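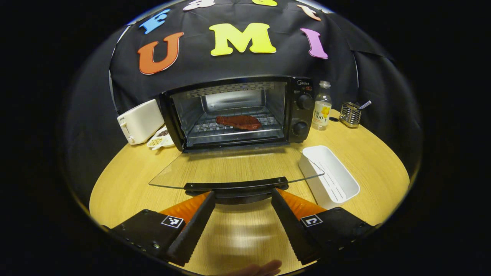 Toaster oven, door down, on the round table.

Blog > Kitchen > Small spaces

Four months without a full-size oven
By Catrin Lougher – March

The big oven went in November. The element had been replaced once already, and the man from Fletinwood said the part was no longer made. A new range of the same width would have cost 900 dollars before delivery, and the gas line would have to be moved to meet code. I put the decision off, and I have been cooking without one since.

I expected to miss it more than I do. I live alone most of the week. Looking back over what I cooked last fall, I was heating a big metal box to warm a single tray of vegetables or two chicken thighs. A small oven does that fine, and it gets up to temperature before I have finished peeling anything.

Some things took getting used to. The heat is close to the food, so tops brown early. I set most recipes 25 degrees lower and start checking well before the time given. Foil over a loaf for the second half helps. Sugar burns fast, so I have stopped glazing anything until the last few minutes.

Pans were the other problem. None of my old sheet pans fit. I bought two quarter sheets and a small loaf tin, and Shakuntala Dixit gave me a square cake pan she never used. Measure the inside of your oven before you shop, and measure with the door closed. The first pan I bought was too long by the width of a finger and had to go back.

Bread has been mixed. Rolls are good. A 300 gram loaf is good. Anything taller scorches on top while the middle is still gummy, and I have given up on the big Sunday loaf. Nest Howells bakes hers in a lidded pot on the stovetop and swears by it. I tried that and got a pale, damp thing that made decent toast.

Roasting is where I have been happiest. Carrots, cauliflower, half a squash. Cut everything smaller than you think and leave space between the pieces. If the tray is crowded you are steaming, and a small oven makes that worse. I do two batches now and put the first one under a plate.

Holidays are a different matter. In December there were six of us, and I borrowed Chak-lun's kitchen down the hall for the turkey. We carried it back in a towel. I would not want to do that every year.

I will probably buy a proper range at some point. My brother-in-law thinks I should do it before the apartment is appraised. For now the gap where the old one stood holds a shelf with the flour bins and the stockpot, and I like having the shelf.

Next time I'll write up the lentil bake that a few of you asked about – it needs one more try with less water.

Contact | © Catrin Lougher | Back to top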